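Free icon set – can I recolor the SVGs?

Saulius Luik
Just grabbed the Vokness icon pack and I love it! 84 icons, all so crisp. Can I change the colors for a client's site, or only use them as they come?

Morgan
Recolor away! The license.txt in the zip allows edits, commercial too. I did a whole set in teal on Monday and it looks great.

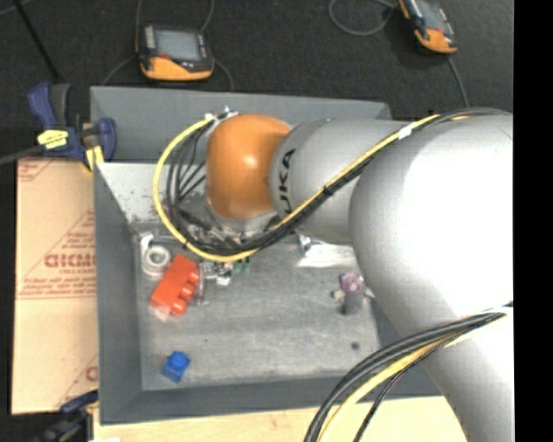 Select all, then change the fill – strokes are already expanded, so one click does it.

Grarnon
yes but don't resell the pack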